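Dekside Two-Seat Sofa: Product Review

Prepared for the Brurley Tenants' Resource Office by Lizeth Ospina
8 September 2021

The Brurley Tenants' Resource Office reviews household goods that its members are likely to buy when furnishing a rented home. This review covers the Dekside two-seat sofa, sold flat-packed and delivered in a single carton. The office purchased the sofa at full price in July. The manufacturer was not told of the review and had no part in it.

Delivery and unpacking

The carton arrived on the date given at the time of order. It is long and awkward, and the delivery service leaves it at the street door unless a higher fee is paid. Members who live above the ground floor should arrange for a second person to help. The carton passed through a standard apartment entrance without trouble, but it had to be stood on end to turn the corner of the stair landing.

All 31 listed parts were present. The hardware came in one bag with the bolts of both lengths mixed together, and the printed sheet shows them at nearly the same size. The office laid them side by side on the floor to sort them and recommends that buyers do the same. Packing materials were mostly cardboard, with a thin plastic sleeve around each cushion.

Assembly

Assembly took two members of staff one morning, including a pause to undo a mistake. The arms are marked left and right on the inside face, but the instructions do not say whether this means left as seen by a person sitting or by a person standing in front. It is the former. An arm fitted on the wrong side will accept three of its four bolts before the error shows.

The supplied wrench is short and tiring to use. A common socket wrench of the same size made the work much easier. The seat deck is fixed last and must be held level while the first two bolts are started. This is the only step that cannot reasonably be done alone.

The legs screw in by hand. One needed a felt pad before the sofa would sit level on the office floor, which is old and uneven. On a newer floor the pad would probably not be needed.

Comfort

The seat is firm and fairly shallow. Staff of average height found it suitable for reading and conversation. Taller staff reported that the front edge of the cushion pressed on the leg after a long sitting, and one placed a folded blanket behind the back cushion to change the angle. The arms are low enough to serve as a headrest for a short nap, though the sofa is too short for an adult to lie flat.

The back cushions are loose and must be pulled forward and shaken each evening to keep their shape. The seat cushions are held by a strip of hook fastening and did not slide.

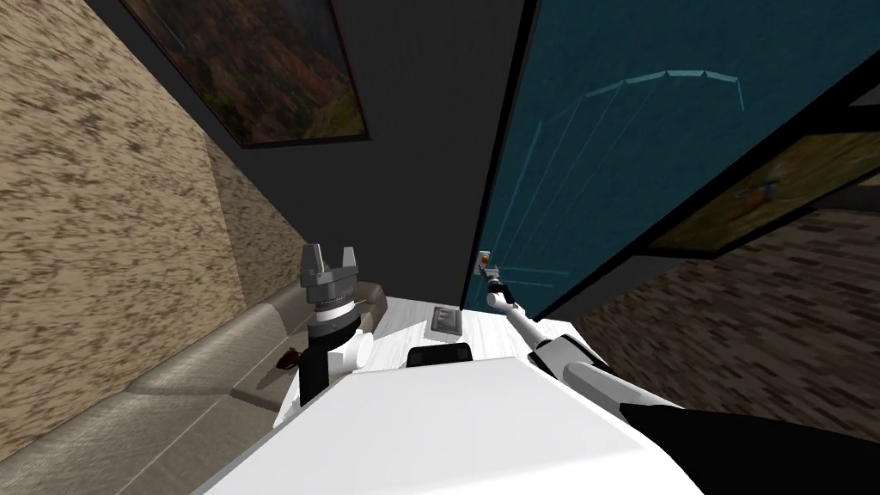
Fabric and cleaning

The cover is a tight weave that does not catch on buttons or keys. Coffee and cooking oil were applied to a hidden part of the rear panel and left overnight. The coffee came out with cold water and dish soap. The oil left a faint ring that remained after a second cleaning. The seat covers come off by zipper and may be machine washed on a cool setting. The arm covers are stapled in place and can be cleaned only by hand, a poor choice for the part of a sofa that is touched most.

Comparison with the Cárdenas model

The office reviewed the Cárdenas two-seat sofa last year. That model is softer, and all of its covers can be removed, including those on the arms. It costs $150 more and is heavier to move. Members who expect to change apartments within 2 years may prefer the Dekside, as it can be taken apart and repacked. Staff did this once and found the joints as tight on the second assembly as on the first.

Warranty and service

The frame is covered for 7 years and the fabric for one. A request for a spare leg was answered by electronic mail the next working day, and the part arrived without charge. The warranty does not pass to a second owner.

Recommendation

The office recommends the Dekside two-seat sofa for small apartments and for members who move often. It is not recommended for tall users or for households with young children, given the fixed arm covers. Members may try the sofa in the reading room at the Daretard Street office during normal hours. Questions about this review should be left in writing at the front desk.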